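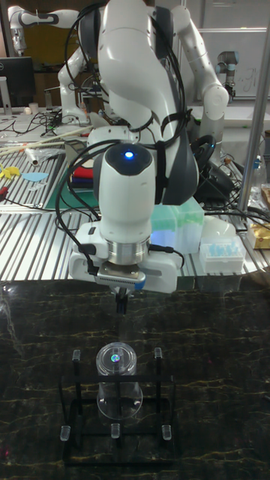
*Robot arm over a black metal rack.*

# About Tremska

Tremska publishes genre fiction: suspense, paranormal, and crime. We release titles under two imprints, Astura and Raju, in paperback and ebook. Marlina Lumenta is the publisher and makes the final decision on every acquisition.

## Imprints

**Astura** takes full-length novels, either standalone or first in a series. Series proposals must include a finished first book and a one-page outline for each later volume.

**Raju** takes novellas and linked short stories. Most are sold as ebooks first. A paperback edition collects 3 novellas by the same author once all of them have been out for at least one season.

The backlist stands at 27 titles across both imprints. Rights to out-of-print titles return to the author on written request.

## How a manuscript is handled

Submissions are read without the author's name attached. Each manuscript goes to 2 readers, who work separately and file a written report. If the reports disagree, the publisher reads the full text.

Accepted manuscripts pass through these stages:

1. Structural edit (plot, point of view, timeline)
2. Line edit
3. Copyedit
4. Typesetting and ebook build
5. Proofread of both formats
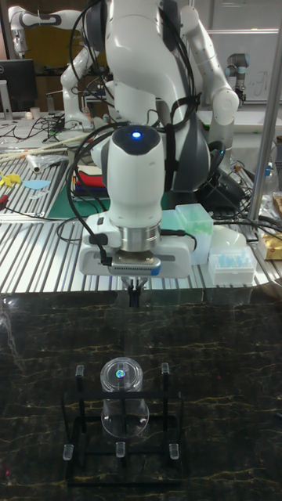
Edits are tracked in Ploto, our in-house manuscript system. Ploto stores every version of a chapter along with the editor's notes, and it keeps a list of character names, ages, injuries, and dates for each series. Authors have read access to their own files at all times and can export them as plain text or Word documents. Comments stay open until the author accepts or rejects them. The typesetter does not receive a file with open comments.

The style sheet is built during the line edit and carried forward to the next book in the series. Changes to it after the copyedit need the author's approval.

## Submissions

The reading period opens each February. Send the first 5 chapters and a synopsis in a single file, double-spaced, with no name in the header. Raju submissions should be complete. We do not read partial novellas, poetry, or screenplays. Work already for sale elsewhere is not eligible.

Page last updated 1 June 2024.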